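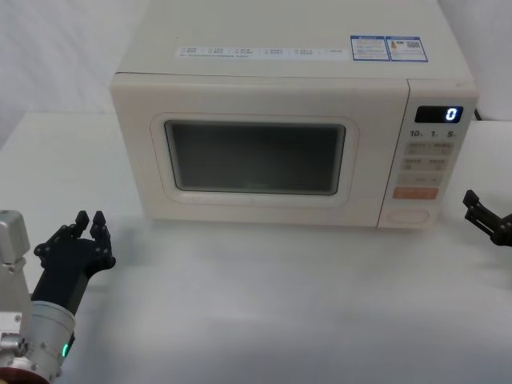
教机器人用微波炉，我已经教了四个星期，到今天才觉得可以写一点。我的中文是在学校和宿舍里学的，写技术的事情有时候词不够，请大家原谅，也欢迎在留言里改正我的句子。我们的任务说起来很短：开门，放碗，关门，按时间，加热，再开门，拿出来。做起来每一步都有自己的脾气。比如开门要按控制面板最下面那个椭圆形的键，它陷在一个浅浅的凹处里，人的手指一推就进去了，黑色的机械手指却常常先碰到凹处的边。面板中间橙色的键最容易找，因为只有它有颜色，别的键都跟机身差不多浅，上面的小字在操作者的屏幕里几乎看不清。

先介绍一下我们怎么教。我们有两种办法。第一种是用手直接拿着机器人的手臂，带着它走一遍，中文文章里有人叫“拖动示教”，我第一次听到“拖动”的时候以为是拖地，还去查了词典。第二种是遥控，操作者坐在旁边，两只手握着两个小的操纵器，自己的手怎么动，机器人的手臂就怎么动。操作者看的是机器人头部的摄像头传来的画面，不看真的桌子。我们的遥控软件叫 Trikorau，是组里以前的一个学生写的，名字是什么意思我问过三个人，得到三个不同的回答。

开始的时候我觉得拖动示教一定更好。手放在手臂上，你能感觉到它的重量，能感觉到关节转到哪里开始不舒服，像扶着一个人走路。我第一天就用这个办法教它按键，十分钟就教会了一次“成功”的动作，我很高兴，给大家看。Geetha Shenoy 看了录下来的画面，问我：“这个人是谁？”画面里有我的袖子、我的手腕，还有半个头。她说得对。机器人以后自己做的时候，画面里没有我的袖子。如果它学到“看见蓝色袖子就往前推”，那么袖子没有了，它就站在那里等。所以需要画面的部分，我们都改成遥控。

拖动示教我们现在只用在两个地方：找起始姿势，还有检查手臂能不能到达某个位置。比如微波炉放得太靠里，左边的手臂去开门的时候肘部会抬得很高，用手带着走一次马上就知道了，比在电脑里算快得多。找到合适的位置以后，我用铅笔在桌面上画四个很小的角，每天早上把微波炉对准。后来为了让数据有变化，又故意不对准，这个后面再说。

遥控最难的是深度。坐在屏幕前面，你看得见手指在按键的左边还是右边，上面还是下面，可是看不出离按键还有多远。人的眼睛平时不需要想这个问题。我第一次遥控去按键，以为快到了，慢慢地推，慢慢地推，什么都没有发生，其实还有一个手掌的距离。第二次我胆子大了，一下子过去，整台微波炉往后滑了。没有坏，可是声音很响，隔壁房间的同学跑过来看。

后来我学会看影子。手指靠近机身的时候，手指的影子也会靠过来，影子和手指碰到一起，就是接触了。灯的位置因此变得很重要。有一天有人把顶灯关了一排，我整个上午都按不准，下午才想到是影子变淡了。现在我每次开始以前先看桌面上有没有影子，这个习惯在家里也有了，我丈夫觉得很奇怪。

另外一个办法是先用手指碰一下门框旁边的外壳，这个地方比较大，不会碰错。碰到了，心里就有了一个距离，然后再移到按键前面。可是 Geetha 不同意我这样做。她的理由是，机器人会把“先碰一下外壳”也学进去，因为它不知道哪些动作是为了完成任务，哪些动作是操作者为了让自己安心。我们为这件事讨论了两个下午。最后的决定是，练习的时候可以碰，录数据的时候不可以碰。我觉得这个决定有点严格，不过我遵守了。

这里我想多写一点，因为这是我四个星期里想得最多的问题。示范的人身上有很多小动作，自己不知道。我每次按键以前会停一下，大概是在呼吸。Geetha 不停，但是她按完以后手会往上抬得很高，像弹钢琴。组里第三个操作者姓 Fang，他是左撇子，能用左手做的都用左手做，开门也用左手，左边的手指要绕过整个门到右边的面板去，姿势很难看，可是他每次都成功。把我们三个人的数据混在一起训练，机器人就学到了一种平均的东西：在按键前面停一会儿，两只手都想去，又都不去。第一次看到它这样犹豫的时候我笑了很久，它太像我在食堂里点菜了。

于是我们写了一个规定。开门用右手，拿碗用左手，关门用右手，按键用右手。手指接近按键的时候要从正前方来，不要从上面斜着下来。按完退后一点，回到同一个高度。Fang 读了规定以后没有说话，第二天他带来一个网球，说要练右手。他现在是我们当中最稳的一个。

规定也不能解决所有的事情。按时间的键是比较麻烦的一步。显示屏下面印着 10、1、5 这几个数字，每个后面有很小的字，时间是一点一点加上去的，按几下加几下。人按键的时候手指很快，也能听见声音，知道按进去了没有。机器人没有听觉，它只能看显示屏。可是显示屏上的数字在头部摄像头里很小，而且手指过去的时候正好会挡住它。我自己遥控的时候也有这个问题，我按了一下，不确定，又按了一下，退回来看，多了。录这样的数据是没有用的，或者说，用处是教它犯错。

我们试过几种做法。一种是每按一下就退开，让数字露出来，看清楚了再按下一下。这样很慢，但是机器人学得比较好，因为每次要不要再按，答案都在画面里。另一种是连续按，按完了再看。我本来喜欢第二种，像人做的样子。结果机器人有时候停不下来，一直按，加热时间变得非常长，我们只好去拔插头。（我们在里面放的是一碗米，不开真的加热的时候更多，请放心。）现在我们都用第一种。看起来有一点傻，像一个很有礼貌的人，每敲一下门就后退一步。

开门也值得写。那个椭圆形的键要推得比较深，门才会弹开。推得不够深，键会动一下，门不动，画面上几乎没有区别。我开始的时候常常以为门开了，把手移过去，手指插不进门缝，才知道没有开。后来 Geetha 教我，推的时候看门的边，有一点点影子变宽就可以了。她还教我推的时候两个手指要合起来。手指张开的时候，两个尖各自去碰，力分成两份，而且容易滑到凹处外面。合起来就像一个比较粗的手指，稳得多。可是合起来以后再去拉门，又要张开。这个先合后张的顺序，我们三个人做的时间点都不一样，又写进了规定里。

规定现在有两页纸，贴在操作台旁边，边上写满了铅笔字，有中文，有英文，还有我写的挪威语，只有我自己看得懂。

说一说手套和操纵器。我们用的操纵器是 Tornetti 的，两个把手，上面有一个扳机一样的东西，捏下去手指就合起来。它没有力的反馈，也就是说机器人碰到东西，我的手里什么感觉都没有。刚开始的几天，我晚上回家肩膀很疼，因为没有感觉，我就用全身去紧张，好像紧张了就能感觉到。Fang 说他看我操作的时候，我的脚在桌子下面也在用力。后来我把椅子调低，让胳膊肘放在扶手上，每做完一组就站起来走一走。一组是五次，五次以后精神就散了，第六次的质量我自己看了都不满意。

到现在我们一共录了518次示范。听起来很多，但是挑过以后留下340次。其余的有各种问题：碗歪了，门没有关紧又推了一次，摄像头的画面断了，操作者打喷嚏。有一次是我在中间接了电话，机器人举着碗等了我很长时间，后来看录像，我觉得对不起它。挑数据是很无聊的工作，可是我从里面学到的比录数据还多。把录像放慢，一帧一帧看，你会发现自己以为很直的一条路其实是弯的，自己以为很快的动作其实中间停了两次。我建议每一个操作者都看自己的录像，就像学外语的人应该听自己的录音。我两种都不喜欢，但是两种都做了。

有人可能会问，不成功的示范要不要留下。我们现在的做法是，如果操作者自己发现了错误，并且把它改正过来，最后任务完成了，就留下。比如手指滑到了键的外面，退回来，重新对准，再按。这样的数据很宝贵，机器人将来也会滑，它需要知道滑了以后怎么办。我们早期的数据太干净了，所有的动作都是一次成功，结果机器人只要偏一点点，就到了一个它从来没有见过的地方，然后越走越远。Geetha 有一个说法我很喜欢，她说太干净的示范像只教学生读课文，不教他问路。

所以我们后来专门录了50次“先做错再做对”的。这个很难演。故意滑和真的滑看起来不一样，故意滑的时候手会先减速，像演员摔倒以前先看一下地板。最后我们想了一个办法，让另外一个人在操作者不知道的时候，把微波炉转一个小角度，或者往旁边推一点。操作者看着屏幕，手已经过去了，才发现位置不对，只能马上修正。这样得到的修正是真的。我被 Fang 推过很多次，现在我看见他站在桌子旁边就会紧张。

前面说过的铅笔角，就是这个时候不用了。微波炉的位置有变化，角度有变化，碗的位置也有变化。我们还换过碗。第一个碗是白色的，放在白色的桌面上，边看不清楚，夹的时候常常夹到空气。换成深色的以后成功率高了很多，可是 Geetha 说家里的人不会为了机器人去买深色的碗，于是白色的也要继续录。白色的碗我做得最不好，我的数据里被挑出去的，多数是白碗。

夹碗的方法我们也吵过。有两种夹法，一种是一个手指在碗里面，一个手指在外面，夹住碗的边；一种是两只手从两边托。第一种简单，但是碗会歪，里面有汤就不行。第二种两只手要同时动，遥控的人要同时想两只手的深度，我做十次就想去睡觉。现在录的是第一种，里面只放干的东西。等到秋天结束以前，我们希望开始录第二种。

写到这里，我想起上个月一个来参观的人问我的问题。他说，你花这么多时间教它按一个键，写一个程序不是更快吗？我当时的中文不够好，回答得很短，现在想补充。写程序当然可以。如果微波炉永远在那四个铅笔角里面，碗永远是同一个碗，我们一个下午就能写完。我以前在 Noltgate 实习的时候做的就是这种事情，机器在固定的地方拿固定的东西，一天做几千次，非常漂亮，可是箱子换一个尺寸，整条线就要停下来等人改。我在那里学到很多，也是在那里开始想做现在的事情。示范的好处在于，我不需要说出来自己是怎么做的。很多东西我说不出来。推那个椭圆形的键要多深？我不知道，我的手知道。

不过最近我对“我的手知道”这句话也有一点怀疑。因为遥控的时候，我的手其实也不知道，它也是新学的。第一个星期的我和第四个星期的我，几乎是两个操作者。我们拿第一个星期的数据单独训练过，又拿最后一个星期的数据单独训练过，第二个好得多，虽然数量少。那么第一个星期的数据还要不要呢？Geetha 说要，因为里面的修正多。Fang 说不要，因为里面的犹豫多。我看了看，里面的修正和犹豫常常是同一个动作，很难分开。现在我们给每一次示范写一个分数，由没有做这次示范的人来打分，一分到五分。我给 Fang 打分的时候很客气，Geetha 发现了，让我重新打。

对想自己试一试的人，我写几件具体的小事，都是我希望第一天就知道的。

开始录以前，先让两只手臂回到同样的起始姿势，手指张开还是合起来也要固定。我们有一批数据，左手的手指有时候开，有时候合，没有人注意到，后来查了很久。

显示屏上的数字要归零再开始。我们有一天前一次的时间没有取消，后一次接着加，数字乱了，半天的数据只能扔掉。现在开始以前看一眼，是“0”才按录制。

操作的人和看安全的人要分开。看安全的人手里拿着急停，不可以同时看手机，也不可以同时给操作的人出主意。出主意这一条是我加的，因为我听到中文的时候要想一下，机器人的手臂就在我想的时候继续往前走。“往左一点”这样简单的话，我也要先决定是谁的左边。

桌面要干净。别的杯子、螺丝刀、纸都拿走。后来想让它适应乱的桌子，可以再一样一样加回来，但是要写下来哪天加了什么。

头部摄像头不要碰。碰了就要重新标定，不标定也能录，录出来也很好看，只是后来没有用。

每次录完马上写一句话，写今天觉得哪里不对。不要等到晚上，晚上全都忘了。我的笔记本里有一页只写着“右手，不喜欢”，我到现在也不知道当时是什么意思。

现在的结果怎么样，很多朋友来信问。开门它已经做得不错，关门更好，因为关门只要推就可以。放碗的时候有时会碰到门框。按键是最弱的，特别是数字露不出来的角度，它会多按。整个过程从头到尾不出错的情况还不多，我不想在这里写一个百分比，因为我们每天的测试方法还在改，写了下个星期又不对。等方法固定了我再写一篇，把表也放上来。

上个月底我们还试了一件事，让机器人自己做，人坐在操纵器前面看着，快要出错的时候人接过来，做完这一小段，再还给它。这样录下来的都是它真正会错的地方，比我们想象出来的错误有用。困难在于什么时候接。接早了，它其实可以自己做好；接晚了，手指已经顶在外壳上了。而且接过来的一瞬间，我的手的位置和机器人的手的位置不一样，软件要先把两边对上，有零点几秒不听我的。第一次用的时候我吓了一跳，以为坏了，把急停按了。Trikorau 这个部分是 Fang 改写的，改了以后柔和多了，像两个人一起抬桌子，一个人先说“好”，另一个人再松手。

我发现自己很容易接得太早。大概是因为我教了它，就不愿意看它错。Geetha 没有这个问题，她可以安静地看着它在键的旁边找很久，手放在膝盖上。昨天它真的自己找到了，退了一次，换了一个角度，按进去了。那个退回来的动作我认识，是我在白碗那一批数据里做的，手腕先转一点，再往后。我马上去翻录像，想找到是哪一次，翻了一个多小时没有找到。

下面要做的事情：双手托碗的规定要先写出来，打分的表要改成大家都能看懂的，还要买两个不一样高的碗。有一位读者问操纵器的支架是怎么固定的，我量好尺寸以后会回信。如果哪位做过遥控，有看深度的好办法，不用先碰外壳的那种，请写信告诉我，中文英文都可以，中文请写得慢一点。

Borghild Strand
2018-09-17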